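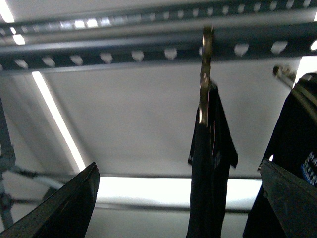
**Ticket 2341: garments sliding along the rods**

Opened by: Hemi Lockyer
Assigned to: Slamet Yeoh
Date: 12/09/2023
Status: open, waiting on parts

Hi Slamet! So this is the same rail I was moaning to you about in August, the Huvetti one with the perforated channels, and it's back to its old tricks. I hang the dark stuff up in the evening, nicely spaced, and by morning half of it has wandered down to one end and bunched up together. The tees do it less. The heavy knits are the real offenders.

What I've tried so far, in the order I tried it:

- Put the level on the upper rod. Bubble is off! The clamp end sits lower than the other end by 5 mm. Same story on the lower rod, so at least they agree with each other.
- Loosened the upper fitting, lifted the rod, tightened it again. Looked great until I loaded it, then it crept back down (I could hear it, a sort of tick).
- Swapped a knit and a tee to see if it was the hangers. Nope, the knit slid from the new spot too.
- Moved one black tee onto a hook on the lower channel instead. That one has stayed put for a week, so the hook is staying whatever happens with the rest.

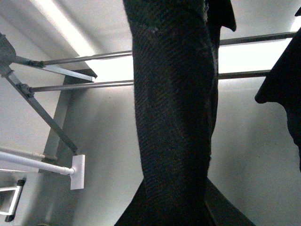 Rods and clamp fittings on the left, with one of the dark garments hanging in front.

My guess is the bolts. The Hailu spares list has two lengths for this clamp, 7 mm apart, and I suspect we were sent the short ones when Risgate put the rail in. I haven't taken one out to measure it as I didn't want the whole lot on the floor with only me here.

**Reply, Slamet:** Don't pull the bolts with anything hanging. Clear both rods first, then do the lower one. Cumirura can send the longer set, order code ends in 195. Can you check if the clamp faces are worn smooth?

**Hemi:** Will do! I'll move the knits to the folding table tonight and take the lower clamp apart in the morning. If the face is shiny I'll ask for new clamps along with the bolts. Do you want the old ones back or can I bin them?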